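Notes for Week 3: Fixation and Tissue Processing
Introductory Laboratory Methods, Oltthorpe
Instructor: Rin Nagano

Read these notes before the practical. Sectioning and staining come later in the term and are left out here, except where a mistake made early on shows up under the microscope.

1. Why tissue is fixed

Once tissue is cut off from its blood supply, its own enzymes start to break it down. This is called autolysis. Bacteria then add to the damage, and that part is called putrefaction. Fixation stops both. It also hardens the tissue a little, so that it keeps its shape through the steps that follow.

No fixative keeps everything. Each one preserves some parts of the cell well and others poorly, and each one leaves its own artifacts. When you look at a slide you are looking at tissue as the fixative left it, and your notes should always say which fixative was used.

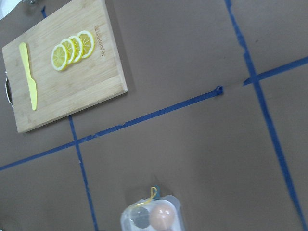 The fixatives you will meet in this course fall into two groups. Cross-linking fixatives, such as formaldehyde and glutaraldehyde, form chemical bridges between proteins. Coagulating fixatives, such as ethanol and acetone, pull water away from proteins and make them clump in place. Cross-linking gives better fine detail. Coagulation is quicker and often leaves antibody binding sites easier to reach, but it shrinks the tissue more.

Our standard fixative is 10 percent neutral buffered formalin. Students are often confused by the number. Formalin is itself a solution of formaldehyde in water, close to 37 percent by weight, so a one-in-ten dilution contains a little under 4 percent formaldehyde. Write the full name on the label and leave out abbreviations.

2. What affects fixation

Thickness matters most. Formalin moves into tissue slowly, and it moves more slowly the deeper it goes. A thick block may be well fixed on the outside and badly preserved in the middle. Trim to 4 mm or less.

Volume comes next. Use at least 15 parts fixative to one part tissue. A specimen squeezed into a small jar will not fix evenly, and the side pressed against the wall may hardly fix at all.

Temperature, pH and time also count. Warm fixative works faster, but autolysis speeds up too. Unbuffered formalin turns acid on standing and leaves a brown-black pigment in bloody tissue. Specimens left over a long break are still usable for routine stains, though some antibodies will work poorly on them. The August set from the Hirose collection is a good case — the routine stains are fine and the antibody work had to be dropped.
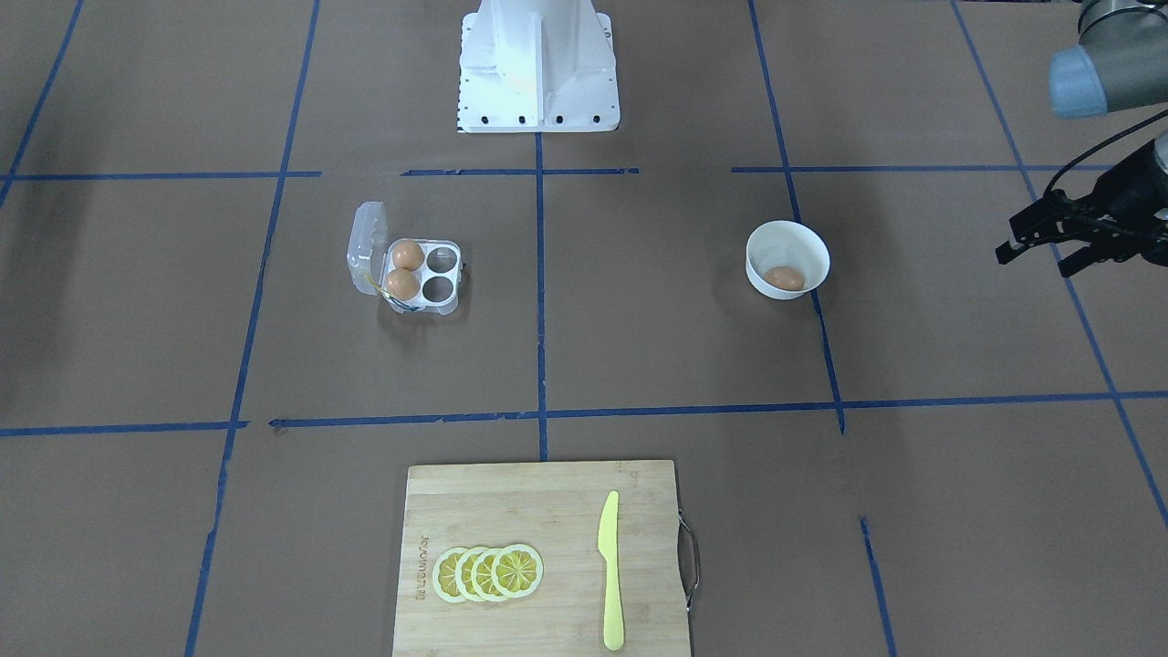

3. Dehydration

Paraffin wax does not mix with water, so the water has to come out first. We do this with a series of ethanol baths of rising strength. Going straight into absolute ethanol would draw the water out too fast and distort the cells. The usual order is 70 percent, 80 percent, 95 percent, then absolute ethanol with at least one change.

Too little time in the baths leaves water behind, and the wax will not enter properly. Too much time makes the tissue brittle, and it will crack or chatter under the knife. Small biopsies need a shorter schedule than large blocks, so do not mix them in one run.

4. Clearing

Ethanol and paraffin do not mix either. A clearing agent is needed that mixes with both. Xylene is the common choice. The name comes from the fact that many of these liquids make tissue look see-through. If the xylene turns milky when the tissue goes in, water is still present, and the block must go back to fresh absolute ethanol.

Xylene is handled only in the fume hood. Used xylene goes in the marked waste can and never down the sink.
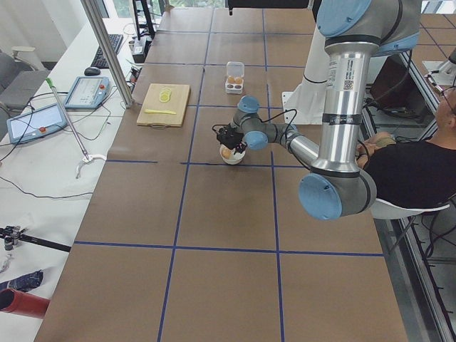 Can a block be left in xylene overnight if the run finishes late?
It should be moved on to wax the same day, as long contact with xylene makes tissue hard and brittle.

5. Infiltration and embedding

In infiltration, melted paraffin replaces the clearing agent. Our wax is held 2 degrees above its melting point. Hotter wax shrinks and hardens tissue. Use more than one change of wax, so that the last traces of xylene are carried away.

Embedding means setting the tissue in a mold of fresh wax. Orientation is decided here and cannot be changed later without melting the block again. Skin must stand on edge so that every layer shows in the section. Tubes such as vessels are stood on end to be cut across. Flat pieces go with the surface of interest face down.
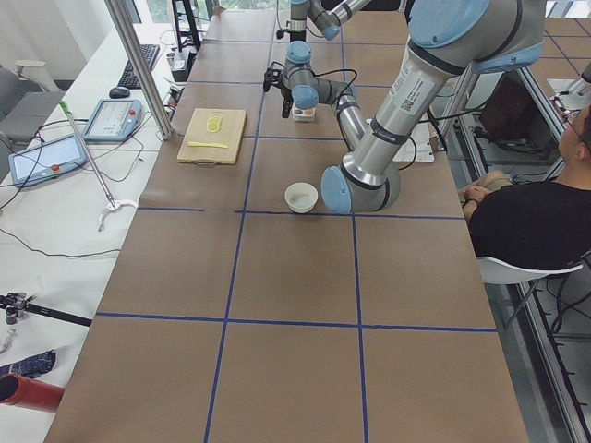 Cool the mold on the cold plate until the wax is firm all the way through. Wax cooled slowly forms large crystals and cuts badly. If the block has cracks or a white, cloudy area near the tissue, melt it and embed again.

6. Before the practical

Bring your lab coat, your notebook and a pencil. Cassettes are labeled in pencil — most inks wash off in ethanol. Processing schedules are in the Ciltelley binder by the door.

Written reports on the fixation comparison are due 16th December. Give the fixative, the time in fixative and the block thickness for each specimen.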